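Chapter 8
Surfaces, Seats, and Small Objects: Keeping Order in a Shared Room

8.1 Scope of the chapter

The earlier chapters dealt with storage: closets, cabinets, and shelving, where an object has an assigned place and is either in it or out of it. This chapter deals with the surfaces people use during the day. Tables, desks, chair seats, and floors collect objects without being designed to hold them for long. The methods used for storage apply only in part, and the reader should expect to learn several new terms.

Three kinds of surface are treated. A work surface is a raised, level top meant for activity. A seat is meant for a person but is often used as a shelf. The floor carries furniture, foot traffic, and, in most modern rooms, cables. Walls and partitions are covered in Chapter 9.

8.2 Resident and transient objects

A resident object belongs on its surface for the whole period under study. A potted plant on a table is the usual case. A transient object is there for the length of a task or a visit and should leave when the task ends. Gift bags, books, loose sheets of paper, and cut or artificial flowers outside a vase are normally transient.

The distinction rests on agreement among the users of the room, and it cannot be read from the object alone. In the Stostlow study, Kazue Okabe asked the users of one office to label 293 objects as resident or transient. For 50 of them the users disagreed. Most of the disputed items were decorative. Okabe concluded that decoration should be assigned in writing when a room is set up, and this book follows her practice.

A transient object that stays past its task is called a holdover. Holdovers are the main subject of Sections 8.4 through 8.6.

8.3 The central table

Where a room has one table in the middle of the floor, that table will receive more transient objects than any other surface. It can be reached from all sides, and it is passed on the way to almost everything else. A square top is harder to manage than a long one, as it has no obvious working side. Users approach from different directions and each treats the nearest edge as the front.

The recommended arrangement keeps resident objects toward the back edge, as seen from the side most often used, and leaves the front half open. Small potted plants suit this position. Long items, such as flowers with their stems attached, should be laid parallel to an edge or placed in a container. 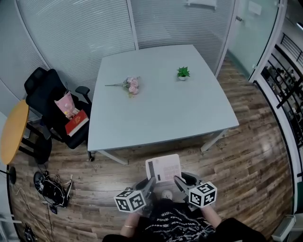 The open half of the table is called the working zone. Its size depends on the task. Sorting printed sheets requires a zone at least two sheets deep, so that a sheet can be turned over without being lifted above its neighbors. Wrapping gifts requires more, and is better done with all resident objects removed.

8.4 Seats used as shelves

A chair next to a full or carefully arranged table will be used as overflow. Office chairs are especially prone to this, having a broad seat at a convenient height. The practice does little harm over a short period. Its cost appears when the chair is needed, at which point the objects are moved as a group, usually to the floor or back to the table, without being sorted.

Takeshi Kinoshita recorded 1136 such moves at the Rirkcombe site - a larger number than the original design allowed for - and found that bags and books traveled together in most of them. He proposed the seat rule: an object placed on a seat is treated as a holdover from the moment it is set down. The rule is strict, but it is easy to teach and needs no timing.

8.5 Cables and the floor

Cables differ from other floor objects in that both ends are usually fixed. They cannot be put away while in use, only routed. The preferred route follows a wall or the legs of a table. A cable that crosses open floor should be covered or moved before any chair on casters is used in the same area.

Slack should be gathered at the device end and tied. Slack left under a small side table tends to spread outward as the table is shifted for cleaning, and should be checked each time the floor is swept.

Terms introduced so far: work surface, resident object, transient object, holdover, working zone, seat rule.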